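Plorkdale Community Broadband – Member Help Desk
Ticket: Evening dropouts on home connection, upstairs only
Status: Closed (resolved by member)
Opened: May 27, 2022
Category: Wi-Fi and home wiring

Original message

Hello all, and thank you in advance for reading this, as I know I do go on a bit. I've been with the Plorkdale scheme since the cable first came up our lane and I've hardly had a cross word to say about it, so please take this as a plea for help and not a grumble.

Most evenings, starting some time after tea, the internet upstairs goes to pieces. It doesn't go off completely. The little fan symbol stays on my laptop and says I'm connected, but pages hang half loaded, the radio stutters, and if I'm on a video call with my sister she turns into a row of coloured squares and then vanishes altogether. Downstairs in the kitchen, which is where the box comes in, everything is fine, or near enough that I've never noticed.

The router is the Plaltico one you sent out with the welcome pack. Upstairs I have a Jindier extender plugged in on the landing, which I bought myself and which had worked perfectly well until April. I haven't moved any furniture. I have turned everything off and on again, more times than I'd care to admit, and it helps for an evening and then it's back to squares.

I'm happy to try anything so long as it's explained slowly.

Reply from help desk

Thank you for such a clear message, it does make our lives easier. We've looked at your line from this end and it's been up without a break for 30 days, so the trouble is almost certainly inside the house. That's good news in a way, as it means there's no digging.

Could you do three things for us when you have a quiet moment?

Run the speed test from the members' page in the kitchen, stood close to the router, and then again upstairs in the room where you have the trouble. Please do both in the afternoon and both again in the evening.

Have a look at the lights on the extender while it's misbehaving and tell us what colour they are.

Let us know what else is plugged in near it.

Member update

Right, I have been very diligent and written it all on the back of an envelope.

Kitchen, afternoon: 40. Kitchen, evening: 40 again, which I thought was rather impressive. Upstairs, afternoon: 30. Upstairs, evening: 8, and it took such a long while to get there that I made a cup of tea in the middle of it. All of those are the download figure, I didn't write down the other one, sorry.

The extender has a light that is green in the daytime. In the evening it was orange, and now and then it went off for a second and came back. The booklet says orange means "fair signal", which I think is being kind to it.

As for what's plugged in nearby, it shares a double socket with the landing lamp. On the other side of the wall is the airing cupboard. I can't think of anything electrical in there, unless you count the immersion heater, which we don't use from one year's end to the next.

Reply from help desk

That's a lovely set of numbers, thank you. A steady kitchen and a struggling upstairs tells us the link between the router and the extender is where it's going wrong. The extender can only pass on what it receives.

Most evenings the neighbours come home and switch everything on, and the air gets crowded. Your router may be choosing a busy channel. Would you log in to it (the address is on the sticker underneath) and look under Wireless, then Channel? If it says Auto, please change it to 13 and save. Everything will drop off for a minute and then come back by itself. If something in the house refuses to come back, put it on Auto again and we'll think of another way.

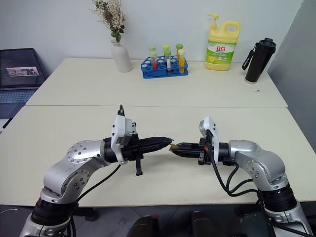

One more thing while you're in there. Look for a setting called Smart Connect, and if it's on, turn it off. You'll then see two network names in place of one. The extender should be joined to the one without the 5G on the end, as it copes better with walls. Old stone walls in particular are very hard on the faster one.

Member update

Well, I got in! I was quite proud of myself. The channel did say Auto, and I've changed it. My laptop came back straight away, and so did the phone and the radio. The printer sulked until the next morning, and then it was fine too, so I've left it as it is.

Smart Connect was on. I turned it off and the two names came up just as you said. I then spent the best part of an evening trying to get the extender to join the right one, because the booklet has you hold a button down with a pin until it flashes, and I kept letting go too early. In the end I sat on the top stair with a torch in my teeth and did it.

The result is better but not cured. Upstairs in the evening is now 13, and the light is green more than it's orange. My sister has a face again, although she still freezes when she gets to the interesting bit.

I did have one more thought. You asked whether I'd moved any furniture, or perhaps I only told you that I hadn't. Either way, it set me wondering about what had been changed in April, and I remembered that we had the Beltrán in. It's a big mirror, named after the shop it came from, and it hangs in the hall at the foot of the stairs. It's very handsome and weighs as much as a pony. Could a mirror do it? I felt silly even typing that.

Reply from help desk

Not silly in the least, and we wish we'd asked. A mirror has a thin layer of metal on the back of the glass, and Wi-Fi doesn't care for metal. If you draw a line from the router to the extender and the mirror sits across it, that would account for a good deal.

We wouldn't dream of asking you to take it down. Is there a socket anywhere else upstairs, even one that seems less convenient, where the line from the kitchen would miss the hall? The room directly over the kitchen is often the best place, as a floor made of boards lets far more through than a stone wall does.

Member update

There's a socket in the back bedroom, behind the chest of drawers, straight above the kitchen table. I had to pull the drawers out one at a time to shift it, and found a glove I'd given up on.

The extender is in there now, and has been for a week. The light has been green every time I've looked, and I have looked a lot. Upstairs in the evening is 30, same as it used to be in the afternoon. I had a full hour with my sister on Sunday and she didn't break up once. She says to thank you as well.

The landing lamp has its socket to itself and the mirror stays where it is. Please do close this one, with my very best thanks for all your patience.

Closing note from help desk

Closed as resolved. Changes left in place: channel fixed at 13, Smart Connect off, extender moved to back bedroom. Large mirrors added to the list of things to ask about on upstairs dropouts. If the printer starts sulking again, please reply to this ticket and it will reopen.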